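Phones at Reading Room Tables: Revised Guidance for Members

The Clivier Library has revised its guidance on the use of mobile phones in the reading rooms. The new wording takes effect on 3 Nov 2023 and replaces the notice issued in July.

Members may continue to bring a phone to their table. Phones should be set to silent before entering and placed face down on the tabletop when not in use, so that lit screens do not disturb readers seated nearby. Calls may be taken in the Jalali Lobby or on the east stairs. Photographs of library materials for private study remain permitted, without flash, up to a limit of 70 pages per visit. Requests above that limit should be made in writing to Kuldeep Awasthi, Head of Reader Services.

Members are asked to check their table before leaving. Phones handed in to staff are recorded at the front desk and kept in a locked drawer for 100 days. To claim one, please bring your membership card and be ready to describe the phone, including its color, the layout of the camera lenses on the back, and any case or marks. Staff will ask the claimant to unlock the device before it is released.

The charging lockers on the Etness floor are again available during all opening hours. Questions about the lockers may be sent to Bijan Hassanpour at the front desk. Printed copies of the full guidance may be collected there as well.

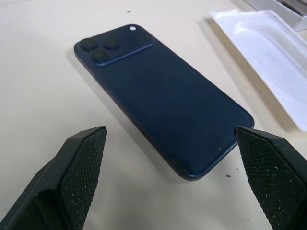
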